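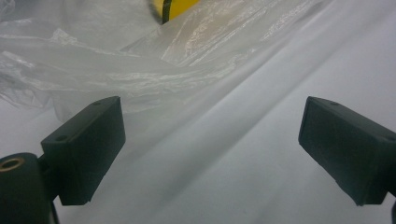

Slide 1: Why the fingers look like that

Hi everybody, I'm Mi-kyung Jin, and I've been building hand-held grippers in the shared shop at Altgate since March. (Wave. Let people sit down.) The fingers are plain dark blocks because I kept making fancy ones and breaking them! There's a screw hole up near the tip so I can bolt on whatever pad I'm testing next.

Slide 2: A container in a tray

Smooth round stuff is my nemesis. Say the bit about squeezing too hard. I call the whole rig Cuver, and my goal is up to 3,000 recorded grabs before I let an arm try any of it. 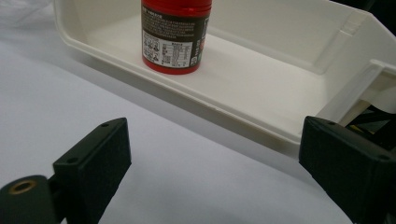

Slide 3: Two hands and a plastic bag

Okay, the fun one – a crinkly THANK YOU bag with a smiley on it. One gripper per hand, a cable along one sleeve, and I still talk to the bag while I work. 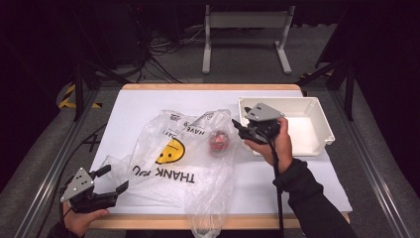 Bags are see-through and floppy, so the cameras hate them and I kind of love them. Ask who's got a drawer full at home, then take questions until 7:30.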